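87 percent of what, though?

I finally read the Harkwood folding write-up properly, after three people sent it to me in August. The headline is 87 percent success on cloth folding, from a policy trained on 900 demonstrations. My first question was what counts as a success, and the answer is in a footnote: a fold is good if the final outline fits inside a box. A wadded-up towel could pass that if you wadded it neatly enough.

My second question was about the cloths. Training used eight of them. Testing used the same eight. The word "generalizes" shows up in the abstract anyway.

I'm not saying the method is bad. Splitting the job into a grasp step and a fold step makes sense to me, and the Jostilstead people got somewhere with a similar idea using 800 demonstrations. But they scored the edges — how far off each one landed — and their numbers looked a lot more modest for it.
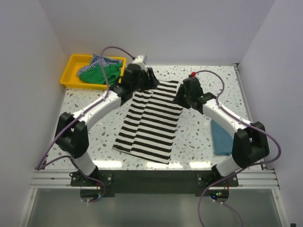 Two arms at a striped cloth. Look at how the stripes are offset at the flap on the left.

Stripes make a misaligned fold easy to see, so I'd love a score that used them. Plain cloths hide a lot. Until I see edge error on a cloth the policy has never touched, I'm leaving the 87 out of my comparison table.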